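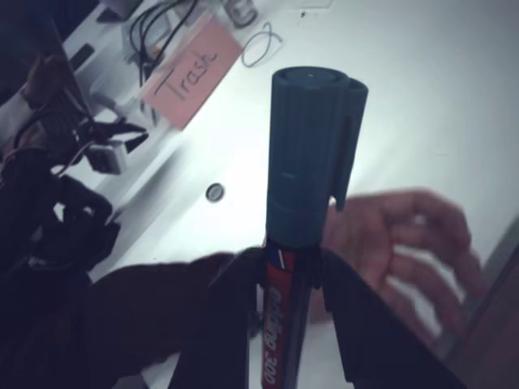

Shared Worktable Walk-Through: Checklist and Comments
By Hayley Stockdale
June 14, 2020

I do this round at Restora before the tables get handed over to the next group, and it takes me 15 minutes if I don't stop to chat (I usually stop to chat!). Adwoa Appiah asked me to write my notes down next to each item so that whoever covers for me knows what I look for, so please forgive the rambling.

1. Tabletop clear and wiped. OK.
Wipe right out to the corners, and go around the metal grommet with a folded cloth. Crumbs love that little rim.

2. Cables lying flat, none over the front edge. NEEDS ATTENTION.
Loops on a tabletop are the thing I fuss over most. Coil the slack, lay it toward the back, and if a cable has to hang down, walk that side of the table yourself and see if your foot or your sleeve finds it. Mine does, every time.

3. Trash spot labeled. OK.
The pink card with "Trash" on it does the job very nicely and I'd hate for anyone to replace it with something fancy. Keep it where people can read it, and don't let cables creep over it.

4. Markers capped, and standing or stored. OK.
Permanent ones especially. Push the cap until it clicks, then put the marker away from the cloth. I have ruined a good tablecloth at home this way and I still think about it.

5. Fabric checked for stains, tears and anything left inside. OK. 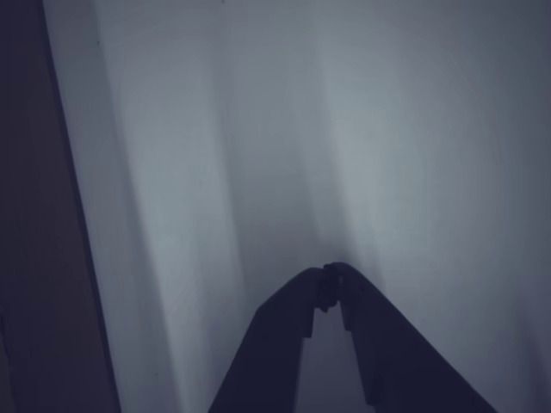
Item 5: pale fabric, soft folds. Check the deep ones by hand.

Go slowly on this one. A pale cloth looks clean from the doorway and then you find a pin in it. Run your palm along each fold, open up the darker ones, and give the whole thing a gentle shake over the floor, never over the table. If it reaches the floor, lift the hem and clip it up so that no one trips.

6. Glass and drinks. SEE COMMENT.
I am not going to be the person who bans bottles, we'd have a mutiny on our hands. But glass stays upright and back from the edge, and anyone working on a bottle should be sitting down with a good grip on it and nothing else in their lap. 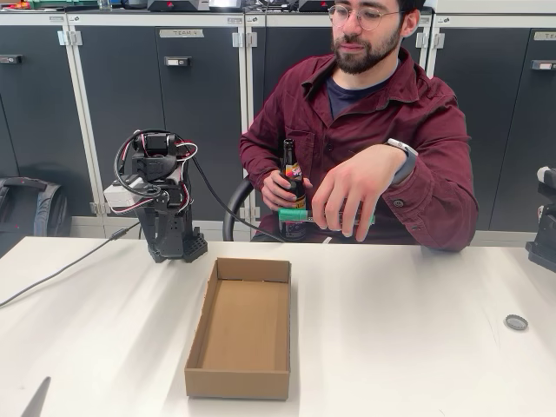 Caps go in the trash as soon as they're off, please, and not back on the table. They have a crimped edge that will scratch a white surface, and they roll farther than you'd think. Same with hand tools: back in the drawer once you're done.

7. Cardboard trays and boxes. OK.
Keep the ones that are still square, flatten the rest. An open tray is very handy for collecting small bits at the end, so leave one out.

8. Chairs pushed in, walkway open. OK.
I like 70 inches behind the chairs, wall to seat back, and I do carry a tape measure.

Follow-up: item 2 only. Lesego Rampersad has the cable ties.

Last updated: same day, cable note reworded

Comments (3)

Busisiwe Tshabalala
Thank you for item 5. I've been shaking our cloths out over the table for years, oh dear.

Anouk Mertens
Could we add a line for the drawer under the table? It sticks and then flies open.

Hayley Stockdale
Anouk, yes, good one, I caught my hip on it in February! I'll put it in as number 9.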